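Meinecke Street swap room opens for the season, and I came home with more than I brought

I promised myself I'd only stay for half an hour. You can guess how that went! The swap room on Meinecke Street opened its doors again this month, and by the time I looked up from a box of old cookbooks it was nearly noon and my coffee was gone.

If you've never been, the idea is pretty simple. You bring in clean, working stuff you don't need anymore, you get a paper ticket for each thing, and you trade your tickets for whatever catches your eye. No money changes hands. It started last October in the front half of the old Fargate print shop, and the people who run it had planned to try it for a couple of months and then hand back the keys. Well, the keys are still with them, and they've now got the whole ground floor until spring.

Giorgia Marras was at the desk when I walked in, handing out tickets and trying to eat a bagel at the same time. She told me they had 70 households sign up before the doors even opened, which is a lot more than last year, and that winter coats are going faster than she can hang them up. "Please tell people we need kids' boots," she said, so I'm telling you. Any size, as long as they come in a pair (apparently this has to be mentioned).

The big change is in how the place is laid out. Last year everything sat on long tables and you sort of dug through it, which I loved and my sister hated. Now there are proper sections. Kitchen things are by the window, books and puzzles run down the left wall, and the back room is all hallway and closet stuff: bags, hats, umbrellas, hangers, and the furniture to put them on. I had my eye on a coat rack in there and then dithered for so long that a lady in a green hat got to it first. Serves me right.
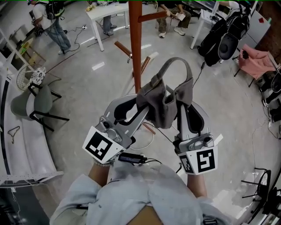
What to bring, and what to leave at home

The rules are a little tighter this time, so read this before you load up the car. Bags and backpacks are welcome if the zippers work. Small furniture is fine if one person can carry it in. Lamps need a bulb in them so they can be tried out at the desk. They won't take mattresses, car seats or anything with a gas tank, and they're full up on mugs. Really, really full up on mugs.

Each household can bring in 6 things per visit. I thought that sounded stingy until I saw the line, and then I got it. Tickets are good all season, so you don't have to spend them the same day.

There's a fix-it corner now too, and that's my favorite part. Hadi Haddad has set up by the side door with his sewing machine and some very good lamps, and he'll replace a button or stitch a torn strap for 2 tickets while you look around. He did the lining of my old jacket and gave me a short talk about cheap thread, which I deserved.

I ended up with a cookbook, a jigsaw of a lighthouse (lid says all the pieces are there, we'll see) and a gray wool hat that my sister has already stolen.

The room is open mornings from nine until noon, and the side door on the alley is the one to use if you've got a stroller. Street parking is tight, so try the lot behind the bakery. And bring boots!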